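Wondthorpe Newsroom Lab – bench notebook
Sunday, August 18, 2024

Came in on a quiet day to get the Pamska update log untangled before the morning desk needs it again, and stayed a good deal longer than I meant to. Writing it all down while I still remember which change did what, so forgive the length.

Where we left off: Pamska reads the police bulletins as they come in, matches each one to whatever story we already have up, and suggests an UPDATE line for the top. On hit-and-run stories it has been lovely. On stolen vehicle stories it has been a bit of a menace, and I wanted to know why the two behave so differently when the bulletins look nearly the same to a human reader.

Started with the batch we saved in May, 176 bulletins with the matching stories alongside. I pulled 40 of the vehicle ones and read every single one with a pot of coffee next to me (two pots, by the end). Pamska had the wrong story for 10 of them. I had expected a scatter of odd little reasons and instead found two causes that kept coming back.

The first is the word "recovered." When a pickup is recovered, the department writes a fresh bulletin, and the fresh bulletin leads with the place where the truck turned up. Our matcher leans hard on place names. So a truck taken from one side of the county and recovered on the other gets matched to any old story about the other side, and off we go. In one case it wanted to put a recovery line on top of a story about a broken storefront window, and the poor desk editor would have had to catch it at six in the morning. 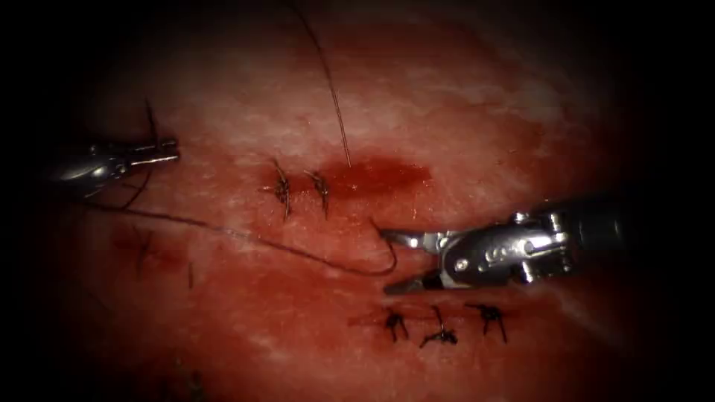

The second cause is partial plates. Bulletins early in the day tend to give three or four characters, and the later ones give the whole plate. The Bilier script, which is supposed to line those up, was treating the partial as a complete plate and throwing out the pair as a mismatch. I remember being quite pleased with that rule when I wrote it. It's gone now. A partial is allowed to sit inside a longer plate so long as the make and color agree, and if the color is missing from either bulletin it goes to a person to look at.

After the change I ran the 40 again. The plate cases all found their proper stories on the first pass. The "recovered" cases needed more patience. I tried dropping the weight on place names across the board and that fixed them and broke the hit-and-runs, where the intersection is very often the only thing holding the bulletin and the story together. Put it back. What I have now is a small side rule: if the bulletin uses "recovered," "located" or "found unoccupied," the matcher looks for the place the vehicle was taken FROM, which is usually buried in the second or third sentence, and only uses the recovery location for the wording of the line. It feels a touch fussy but it reads cleanly in the code and I can explain it to the desk in one breath.

Set the review queue to hold 100 items before it starts nagging. It was set lower, and the nagging had gotten so constant that people were clicking through to make it stop. Please, if you find it too quiet, tell me before turning it back down.

A word on the wording of the lines themselves, which I know is an old argument around here. Pamska still likes to write "the suspect" when the bulletin says "a person of interest," and those are two very different things to say about somebody in print. I have put in a hard stop: if the bulletin doesn't use the word, the line can't either. Same for "fled," which was turning up in place of "left." I would much rather we publish a dull line than one we have to walk back with an apology underneath it.

The Pongsiri server was slow all afternoon and dropped the connection once in the middle of the full run, so the timing figures from today are no good and I haven't copied them in. The matches are fine, I checked the file at both ends. If it drops on you, start the run over from the top – the resume option skips the last bulletin it touched and doesn't mention it.
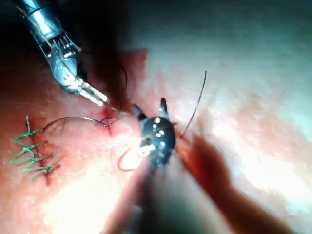 Curved needle in the tissue, with the tips of the pale jaws just above.

Still to do, in no special order. Rerun the whole May set with the side rule on and read the hit-and-runs by hand, all of them, even the ones it says it is sure of. Ask the desk whether they want the time of the bulletin in the UPDATE line or the time we posted it, as we've been doing both. Find out what the county means by "located, released to owner," which I've been treating as recovered and may well be something else. Clean out the old Bilier test folder, which has three copies of everything and one copy of something I can't identify at all.

The old plate rule is saved in the attic branch if anyone wants it for comparison. Leaving the overnight job off until the full rerun has been read.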